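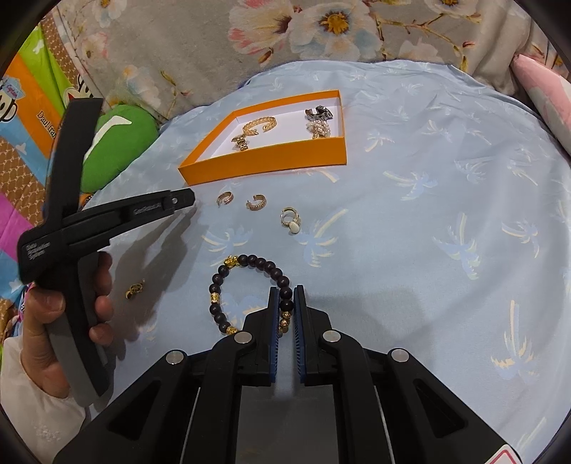

Jewellery box

Home Browse Objects Random page Contact

A jewellery box is a container for keeping bangles, earrings, rings and beads in one place. I've looked after this entry on the Prulora household pages since January, and I'm still tinkering with it! Some boxes have trays and locks, but plenty of people (me included) are happy with a shallow open one, where you can see the lot at a glance.

Contents

Bangles and bracelets take up the most room. An open bangle has a gap so it slips over the wrist, while a beaded bracelet flops about and tangles with anything near it – pearls especially. 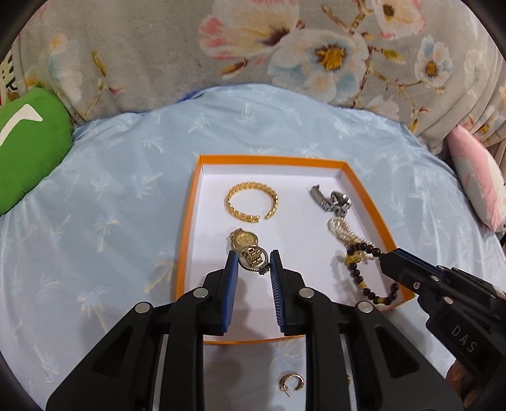
Watches often end up in there too, and I'd lay a metal strap well clear of pearls, which scratch easily. Bimla Maurya, who wrote the first version of this page, keeps hers in a soft pouch.

Sorting

I tip mine out on the bed a couple of times a year. A plain sheet is best for finding small hoops, though I never seem to have one clean.

See also: Bangle, Charm bracelet, Watch strap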